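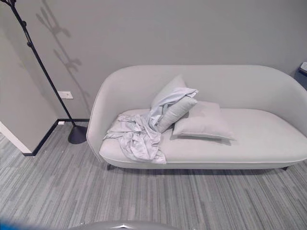

Re: [bendthorpe-users] Browser toolbar that came with the scanner software
Date: 4/24/20

> I put the Biltateck scanner software on my mom's desktop and now every
> new tab opens on some search page I've never heard of. I took the
> toolbar out in the browser settings but it was back the next morning.
> Is this a virus? Do I have to wipe the whole machine? She has all her
> photos on there and I'd hate to start over.

Don't wipe it yet! I went through the same thing last July on my laptop and got rid of it without losing a single file.

What you have is the Flindby search toolbar, or something very close to it. It rides along with the installer if you pick the "recommended" setup, and the checkbox for it is on the second screen in tiny gray type (I missed it too, and I'm supposed to be the careful one in my house). I wouldn't call it a virus, but I wouldn't leave it there either.

It keeps coming back on account of a little updater that starts with Windows. You took out the part you can see and the updater put it right back. So go into Apps and look for 2 entries – one has Flindby in the name, the other is just called Search Helper or something equally bland. Uninstall the helper first, then the toolbar, then restart. After that, check the browser's extensions page and set the home page and search engine back by hand. Mine also had changed the desktop shortcut, with a web address stuck on the end of the target line. Delete the shortcut and make a fresh one.

If she's short on disk space, look in the temp folder while you're in there. Mine had roughly 3000 leftover files from that thing, all tiny.

The scanner itself works fine without any of it, by the way. I reinstalled using "custom" and unchecked everything but the driver.

One thing I never figured out is whether the Esquivel photo program bundles the same toolbar. I had both on there and removed them the same afternoon, so I can't say which one brought it in first. Anybody here running Esquivel by itself?

And copy those photos to a USB drive before you start, please – I'd say that no matter what was wrong with it. Write back if the search page shows up again after the restart.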